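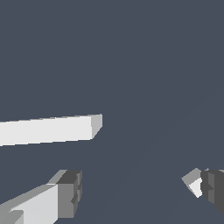
Figure 2. Simulated gripper view with a white bar, not between the fingers. Both fingertips are lower than the bar.

4.2 What the sim did to the night shift

I want to slow down on Figure 2, since I spent more of this project looking at views like it than at the real packing line at Osau. Plain gray background, one white bar, the two fingers of the gripper coming in from the bottom corners. The people on the floor called it "the gray room," and I've picked up the habit, so that's what I'll call it too.

In Section 3 I said that Osau packs trim pieces into long cartons, and that before the Muvach cell came in, the whole job was done by hand at 5 stations. A packer picked a piece off the rack, turned it over, checked the finish, and slid it into the carton. The cell took over the pick and the slide. What was left over for people was harder to name, and that's really what this section is about.

Some of it turned out to be gray room work. When the cell fumbled a piece, it stopped and sent the case to a screen by the old station 3, and whoever was closest was supposed to replay it in simulation, nudge the approach, and send it back. The plan we were handed (Longo wrote it, and it's a pretty good plan on paper) treated this as a small side task. You'd do it between cartons. I believed that too, and I drew up my first interview guide as if the screen were a minor thing.

Then I sat in on a few nights and had to throw the guide out. Packers didn't glance at the screen and go back to work. They stood there with their heads tilted, and a lot of them held up a hand in front of their face with the thumb and fingers apart, trying to match it to the view. I did the same thing my first night! The view comes from close in at the gripper, so the fingers are big in the corners and you only see parts of them. In Figure 2 the right finger is mostly out of view, and the bar runs off to the left, so you can't tell how long it is. There's no rack and no floor in there either. If you've packed trim for years, you know where a piece is by what's next to it, and the gray room takes all of that away.

Sumaiya Wijesinghe was the packer who got me to see why this mattered. She had trained most of the night shift by hand and was easily the quickest at clearing stopped cases, but she didn't like doing it. "On the rack I know it's crooked before I touch it," she told me. "On the screen I have to think about it." She pointed at the top edge of a bar much like the one in Figure 2, climbing a little toward the right, and asked me whether the piece was tilted or the hand was. I didn't know. From one still view I couldn't have known, and she couldn't either – she had to step the replay forward and watch.

That extra thinking didn't show up anywhere. The Surkine dashboard logged a cleared case as one click, the same whether it took a moment or most of a coffee break. Over the study period the night shift cleared more than 600 of them. On the supervisor's report this looked like people having lots of free time, and on two occasions I heard a supervisor say so out loud on the floor. You can guess how that went over.

I don't want to make this sound all bad. Several packers liked the screen a lot. It was easier on the shoulders, and a couple of the younger ones got competitive about it and would call each other over to look at a weird approach. There was more talking at station 3 than I ever heard along the old line, where the noise and the pace kept everybody facing forward. Packers also started marking up printouts of the view, drawing in the edge of the rack with a pen so that new people had something to hang on to. Those printouts were taped up by the screen by November, and they're the first thing I'd ask the software people to copy.

What did change for everyone was who got asked. Under the old setup, if a piece kept jamming, you asked the person next to you. With the cell, you asked whoever could read the gray room, and on Sunday nights that was pretty much only Sumaiya. She wasn't paid any differently for it, and her job title still said packer. I come back to the pay question in Section 5.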